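搜索 请输入关键词 搜索

新闻稿

桑德波特(Sondport)旧港务楼群改造方案定稿,署名更正同步公布
供各媒体即时使用

亨德姆(Hendham)讯——Zwane 建筑事务所今日公布桑德波特旧港务楼群改造的最终方案。工程二月进场。总建筑面积 2934 平方米,保留原有三栋砖混楼体,新增一条连廊和一处面向码头的有顶外廊。

先说改了什么。上一版方案里的玻璃中庭取消。原因两条:造价,还有西晒。取而代之的是开敞庭院,地面标高比原设计低 80 厘米,雨水顺坡引入旧船坞的排水沟。庭院四面都能进人,不设主入口。北楼一层改为公共阅览室,二层三层是出租工作室。南楼整栋留给 Mukent 社区剧场,观众厅 459 座,后台和装卸口朝东,不再跟居民共用巷道。中楼最小,作展厅和一间食堂。

立面基本不动。旧砖能留的留,破损处用同窑口径的新砖补,颜色不做旧,新旧看得出来。窗洞尺寸保持原样,窗框全部更换。屋面瓦拆下来清点过,可以继续使用的 771 片集中铺在外廊顶上,其余部位改用金属屋面。

“我们不想把它修成一栋假的老楼。”项目主持建筑师 Farah Lumbantobing 说,“补过的地方就让人看见是补过的。港务楼以前也一直是这么修的,哪儿坏了修哪儿,五十年代一次,七十年代又一次,每次的砖都不一样。”

关于署名。方案最早的构思草图出自 Niamh Gallagher,时间在事务所接手之前。此前的展板、网站和两份投标文件上只列了事务所名称,没有她的名字,也没有结构设计 Teguh Subramaniam 的名字。即日起全部更正。正式署名如下:

概念设计:Niamh Gallagher
主持建筑师:Farah Lumbantobing
结构:Teguh Subramaniam
景观与庭院:Yoga Chong
业主代表:Ikhsan Chin

请各媒体引用时按以上名单,不要简写成“Zwane 作品”。已经刊发的报道如能更正,非常感谢。

Gallagher 在书面回复中表示:“草图画的是一个院子和四个方向的路。后面的人把它变成了能盖的东西,那是另外一份工作,也该写上名字。更正来得晚了一些,来了就好。”

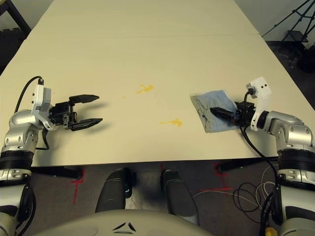
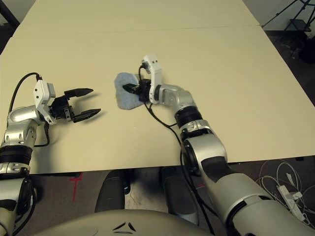

图注:两图均为浅色台面与机械臂,黑色夹爪张开。

结构方面。中楼的木楼板承载不够,食堂的厨房因此从二层挪到一层,二层只放桌椅。南楼观众厅需要拆掉一道横墙,拆墙之前先做钢框架支撑,分段施工。Subramaniam 介绍,原楼基础比图纸上记的浅,勘察时挖了探坑才发现,连廊的柱位为此移过一次,从楼边往院子里退。连廊现在是独立基础,跟老楼之间留缝,各沉各的。

“老图纸只能信一半。”他说,“尺寸对得上,基础深度对不上。可能当年施工时改了,没回头画图。”

庭院部份由 Yoga Chong 负责。种树不多,乔木集中在西侧挡太阳,东侧空着,给剧场散场的人留地方。铺地用旧码头拆下来的条石,大小不一,不重新切割。坡度做得缓,轮椅可以从任何一边进。照明只装在矮墙下沿,夜里不往楼上打光。码头一侧原有的系船柱保留在原位,不移,不刷漆。

外廊是这次争论最多的一处。有居民认为它挡住了从巷口看海的视线。事务所在第二轮意见之后把廊顶抬高,靠巷口的一跨取消,柱子由方改圆、收细。模型放在北楼门厅,大家可以自己蹲下来看,视线高度标了线。仍有不同意见的,书面提交,方案公示期内都收。

业主代表 Ikhsan Chin 表示,工程分两段。先做北楼和庭院,完成后即开放,不等南楼。剧场部分工期较长,期间 Mukent 的排练仍在亨德姆的临时场地。巷道只在上午封闭,过午恢复通行,具体时段另行张贴。“住在旁边的人受了好几年的围挡,我们尽量快。”他说。

施工招标已结束,中标单位名单待合同签妥后另发。造价目前不公布分项,总额以市政公示为准。关于停车:院内不设车位,装卸车辆走东门,其他车辆请停港口北面原有停车场。自行车架设在连廊下面。

租用工作室的申请还没开放,请不要现在打电话来问,电话线忙不过来。开放时会再发一篇通知。优先考虑原来在楼里有过工作间的修船、制帆、印刷几个行当,之后面向所有人。租期和租金办法届时一并公布。

展览:方案图纸、模型、历次修改稿将在北楼门厅展出,上午十时至下午五时,免费。早期草图原件也会展出,这是首次公开,署名已按上述名单更正。媒体提前参观请预约。门厅台阶较陡,需要无障碍入口的请走侧门,按铃即可。

另:上一份新闻稿里把南楼写成了“北楼剧场”,是笔误,以本稿为准。剧场在南楼。

可提供资料:总平面图、各层平面、剖面两张、庭院铺地详图、旧楼测绘图。需要高分辩率文件的请注明用途和截稿时间。剖面图仍在校对标高,比其他图晚一步发。

关于 Zwane 建筑事务所:总部设于亨德姆,主要从事旧建筑改造和小型公共建筑设计,近年项目多在港区和沿海旧镇。

媒体联系:Zwane 建筑事务所新闻处,采访申请请写明想采访的人。Gallagher 只接受书面提问。

(完)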